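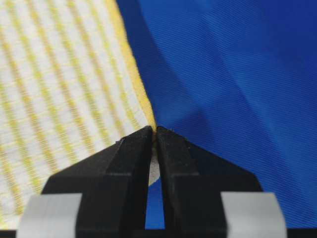 A gripper with the yellow edge of a striped cloth between its fingers.

Brelura salt flat loses its title by 109 square miles

The Brelura salt flat has been the largest in the region for as long as anyone has been printing postcards about it. A new survey, released in December 2025, says it is the second largest. The winner is Sriwong, a gray and rather smelly pan two valleys over that has no postcards at all.

The gap is 109 square miles, which is hard to put down to a slip of the pencil. Earlier maps stopped Sriwong at its northern dunes. The survey team walked past them in August and found that the salt kept going – under a skin of windblown sand in most places, and in plain sight in a few.

"It was always there," said geographer Pichit Nuchit, who led the fieldwork. "The old crew got to the dunes, looked at the dunes and went home. I have seen the dunes. I understand."

Both flats are what remains of a single lake that dried up after the climate turned against it. Cores taken from the crust show thin bands of clay between the salt layers, left by wet spells when shallow water came back for a while and then thought better of it. Rain still covers the lower end of Brelura in some years. The flooding lasts a few weeks and draws flamingos, along with people who drive out to see flamingos and need to be towed.

The town of Osutside, population roughly 800, sits on Brelura's eastern shore and has the words "Gateway to the Biggest" painted on its water tower. The town council has discussed the matter and plans to discuss it again. Gimeo, the nearest settlement to Sriwong, has no water tower to paint.

The survey also lowered Brelura's average elevation by 2 feet. There have been no complaints about that so far.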